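Chapter 4
Wood Underfoot: Why Floors Move

My first flat in Kiltmont had a floor that talked. It was quiet all summer, and then in September, when the heating came back on, it started up: a tick by the window, a crack like a snapped ruler near the door, and a long low groan whenever I crossed to the kitchen in my socks. I was convinced the building was falling down. I rang the landlord, who sighed (he had clearly taken this call before) and told me the wood was drying out and I should put a bowl of water on the radiator. I thought he was fobbing me off!

He was mostly right, and this chapter is my attempt to explain why. We spent Chapter 3 on how trees are sawn into boards, and you'll need the growth rings from there, so flick back if they've gone hazy. Now we follow those boards indoors and ask what happens to them once people start living on top of them.

The short version is that wood never quite stops being a plant. A living tree is a bundle of tiny tubes full of water, and when it's cut down and dried those tubes don't vanish. They sit there, thousands of them side by side, and they go on taking up water from damp air and giving it back to dry air for as long as the board exists. A plank in a museum is doing it. Your breadboard is doing it, and so is the handle of your gran's rolling pin.

As the walls of the tubes take up water they swell, and as they lose it they shrink. What surprised me when I first learned this properly is that they hardly change in length at all. Nearly all the movement is across the board, in the width and a bit in the thickness. So a long floorboard stays more or less the same length from one year to the next, while the gap between it and its neighbour opens and closes like a very slow door. Slide a bank card into the gap in winter, try again in July, and you may find it won't go in.

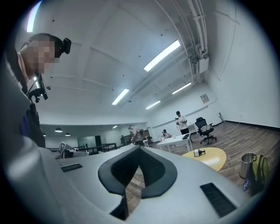 Figure 4.1 A strip of brown wood floor showing through a gap.

I find it helps to think of a floor as a crowd. One person in a room breathing in makes no difference to anybody. Pack a whole row of people shoulder to shoulder between two walls, ask them all to breathe in at once, and somebody is going to get squashed or lifted off their feet. A floor fitted tight to the skirting on a dry winter's day is that row of people. Come the first muggy spell the boards all widen together, there's nowhere to go sideways, and up they come in the middle. Fitters call this buckling, and I've seen a hall floor in Volia rise so high that the front door wouldn't open. The owners had to climb in through the kitchen window for a fortnight.

The cure is dull and cheap: leave a gap round the edge and hide it under the skirting. You'll work out how wide that gap ought to be in Section 4.2, and I promise the sums are gentle.

Then there's the noise. A floor creaks when two things rub that would sooner not. It might be board against board, or board against nail, or board against the joist beneath. In dry weather the wood shrinks back from its nails and leaves them a little loose, so each footstep slides the board up and down the shank. My ticking and groaning in Kiltmont was exactly this. The bowl of water on the radiator put a small amount of damp back into the air (very small, I'd have needed a bath up there to do it justice) and the boards closed up a touch around their nails.

Old builders knew all this without any of the vocabulary. The Qin House, which we'll visit in Section 4.4, has oak boards that have been down for more than 400 years, and the people who laid them did three things I still can't fault. They stacked the timber in the building through a full winter before fixing it. They put the widest boards in the rooms without a fireplace. And they left the edges free. There are gaps in that floor you could lose a pencil down, and it is the loveliest floor I've ever stood on.

Modern floors go at the problem differently, by gluing thin layers together with the grain of each one crossing the grain of the next. Each layer wants to move sideways and its neighbour won't let it, so the whole sandwich stays fairly calm. We'll cut one up and have a look in Section 4.3, where I'll also own up to the afternoon I laid one on a damp concrete slab and what it cost me.

Before you read on, please do the following. It takes a few minutes now and a few more later in the year.

Find a bare wooden floor you can get at easily, at home or at school. Pick 2 boards that sit side by side and mark a spot on the join with a bit of masking tape. Measure the gap there with a feeler gauge or a stack of paper strips, and write down the time of day, whether the heating is on, and what the weather's up to. Repeat it once a month. Keep your notes somewhere safe, as we come back to them on page 139, and the chapter makes a lot more sense if you have your own numbers to argue with. Mine are in the back of the book, coffee stains and all.

If every floor near you is carpeted, a wooden drawer will do. Choose one that sticks.

Diltix Open Textbooks | Contact the editors | Copyright and reuse | Back to top

Reader comments

plankton_fan: Used this with my evening group and the crowd breathing in was the bit they all remembered. One question, does the bank card thing work on a painted floor? Ours hardly budged.

shedhead: Paint slows it down but doesn't stop it. Give it longer between readings.

mrs_t_volia: We had the front door problem too, same town!! Ours was a leaking washing machine though, so maybe check for that first.

quietstairs: Link to Section 4.3 goes to 4.2 on my phone.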